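Ivik Shared Workshop
Bin-Picking Cell Set-Up Guide
Section 4: Mounting and Checking the Pick Bin

By the Montoya Workshop Documentation Desk
7 March 2024

This section applies to members who are assembling the bin-picking cell on the wooden bench. Sections 1 through 3 must be completed first. The arm must already be anchored, and the Voltton supply cabinet must be locked in the OFF position before any work on the bin begins.

4.1 Placing the bin

1. Set the bin on the bench with its long side parallel to the bench edge.

2. Measure from the arm base plate to the near wall of the bin. The distance must be 704 mm. Adjust the bin, never the arm.

3. Fit one bar clamp at the rim on the side away from the arm. Tighten by hand until the bin can no longer be moved by pushing on a corner.

4. Fit the second clamp at the opposite upper corner. Any clamp that passes behind the arm must be fitted with the arm parked.

5. Mark the bench with blue tape at the corners of the reference panel. If the bin is removed for cleaning, the panel must be returned to the same marks.

NOTE: Clamp pads must bear on the rim. A pad that rests on the sloping part of the wall will slip under load.

CAUTION: Do not drill the bin to hold it in place. Members who require a permanent mount should use the Flarnetti bracket kit described in Section 9.

4.2 Dressing the air line and cables

6. Run the air hose along the upper side of the last gray link. Leave a loop at the wrist joint large enough for the joint to turn through its full programmed range.

7. Tie the cables to the hose before the joint, and leave them free past it.

8. With the supply still off, turn the wrist by hand where the brake release permits. Confirm that the loop does not catch on the fittings. 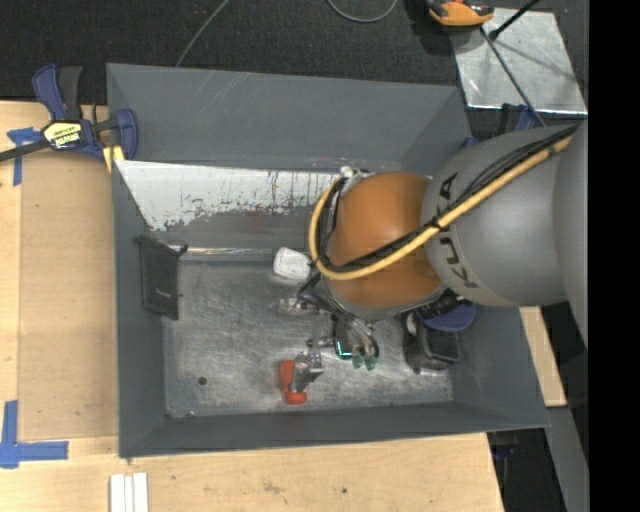
Test objects are to be chosen for variety of shape and surface. A set in which every item is a rigid block will pass the check in 4.3 and fail in ordinary use. Include at least one soft or flexible item, one dark item and one item with a rounded outline. Spread them over the floor of the bin so that some lie in the open and others stand close to a wall, as the black mesh-like pouch does against the left side. Items near a wall are the harder test, as the finger must come down beside the slope without touching it. Scratches on the bare metal floor are acceptable, and so is chipped paint on the inner face. A raised burr is not acceptable and must be filed flat before the cell is used.

4.3 First pick check

9. Clear all hand tools from the bench and from the bin.

10. Unlock the Voltton cabinet and switch it on. Wait for the ready signal on the control panel.

11. Set the speed override to 2 percent. Hold the enabling switch throughout the check.

12. Jog the gripper over the center of the bin and lower it to a height of 100 mm above the floor. Confirm this height with the gauge block.

13. Open and close the gripper. Listen for air leaks at the fittings.

14. Load program 181 and run one cycle in step mode. The gripper must approach from above, close, lift and stop.

15. If the finger touches a wall at any point, release the enabling switch. Return to step 2 and measure again.

CAUTION: No member may reach into the bin while the cabinet is on, including when the arm is stationary.

NOTE: Parts that are missed on the first cycle do not indicate a fault in the mounting. Refer to Section 6, Gripper Adjustment.

4.4 Record

16. Enter the measured distance and the gripper height in the cell log. The settings supplied in January are no longer valid and should be struck out.

READER COMMENTS

benchtwo: Step 4 should come before step 3 if you are working alone. I had to undo the first clamp to get the second one seated.

kestrel_m: Does the 704 mm go to the outside of the wall or the inside? The walls slope, so it makes a difference.

Documentation Desk: To the outside, measured at the rim. The wording of step 2 will be corrected in the next issue.

oldlathe: Loop size in step 6 could use a number. Mine looked fine until the wrist turned all the way over.

Contact: Documentation Desk, Ivik Shared Workshop | Copyright Ivik Shared Workshop | Back to top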